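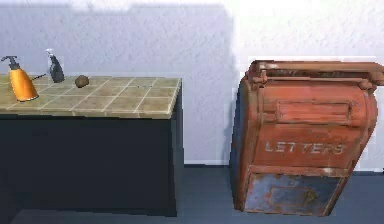
Re: [tile-and-stone] Grout haze on matte porcelain, second attempt
From: Derek Sowerby
Date: May 19, 2024

> I went over the whole counter twice with the Jollden haze remover at
> the dilution on the bottle and the film is back as soon as it dries.
> The grout is the Rowbotham cement type, unsanded, 1/8 inch joints.
> Should I move up to a sulfamic acid cleaner, or is this something
> other than haze? The tile is the Flundia matte. I don't want to burn
> the joints.

Hold off on the acid until you know what the film is. Cement haze and leftover cleaner look the same on a matte glaze.

Test one tile in a back corner. Wipe it with plain warm water and a white microfiber, then dry it right away with a second cloth. If the first cloth feels slick or the water foams at all, you have detergent residue. Rinse the counter with clean water, changing the bucket often, until the foam stops. Two passes of remover without a full rinse between them would do this.

If the water does nothing, put a few drops of white vinegar on the same tile, keep it off the joint, and wait one minute. Cement film will soften and wipe off. Polymer film won't change. Some unsanded mixes have enough latex in them to leave a film that acid doesn't touch, and for that you want an alkaline cleaner and a white nylon pad. Check the bag for "polymer modified."

If it does come down to sulfamic:
- wait until the grout has cured for the full time on the bag
- wet the joints with plain water first so they don't soak up the acid
- mix at the weak end of the range
- work a few square feet at a time, then rinse and vacuum up the water

I had the same trouble on a job in Vullwood, with a darker tile. That one was polymer, and I wasted a day on acid before I read the bag.

Also, which sealer did you use, and when? If it went on before the haze came off, the film is under it — you would have to strip the sealer first, and none of the above applies.

Derek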